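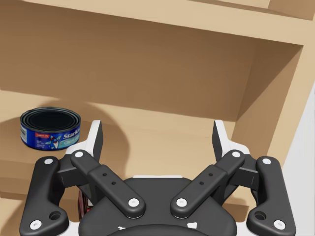
How long should I wait before loading the shelves after assembly?
Leave the unit empty for 30 minutes after the wall bracket is tightened, then load it from the bottom up.

Section 4. Leveling and wall fixing

Binlow shelving unit, all widths

Read this section before you put anything on the shelves. You will need a spirit level, a pencil, a drill, a screwdriver and the bag of fixings marked B. Wall plugs are not supplied. Ask at a hardware store for plugs that suit your type of wall.

1. Stand the unit where it will be used. Leave a gap of about 2 inches from any heater or radiator pipe.

2. Lay the level across the lowest shelf, side to side and then front to back. Turn the feet until both readings are true. Check the top shelf as well.

Note: On carpet, press down firmly on the top board and check the level again. The feet may settle.

3. Hold the wall bracket against the underside of the top board, at the back. Mark the wall through both slots.

4. Move the unit away and drill at the marks.

CAUTION: Check for pipes and cables before drilling. Do not drill above or below a switch or outlet.

5. Fit the plugs, move the unit back and drive the wall screws in loosely. Check the level once more, then tighten.

6. Screw the bracket to the top board with the short screws from bag B. The long screws will come through the surface.

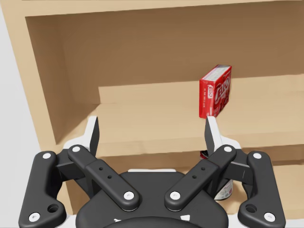 Fig. 4. Shelving unit, side panel and back panel

Loading

Put the heaviest items on the lowest shelf. Spread the weight over the full width of each board. Do not stand on the shelves or use them as a step, even with the bracket fitted.

WARNING: An unfixed unit can tip over. If you move it to another room, repeat steps 1 to 6.

Cleaning

Wipe with a damp cloth and dry at once. Do not use scouring powder or solvent cleaners.

Check the wall screws every November, and whenever the unit has been bumped. If a slot has bent, stop using the unit and order a new bracket from Editel parts service. Give the unit width with your order.

Section 4 revised by Aileen Macaraeg, Dec 4, 2022. Replaces all earlier leveling sheets.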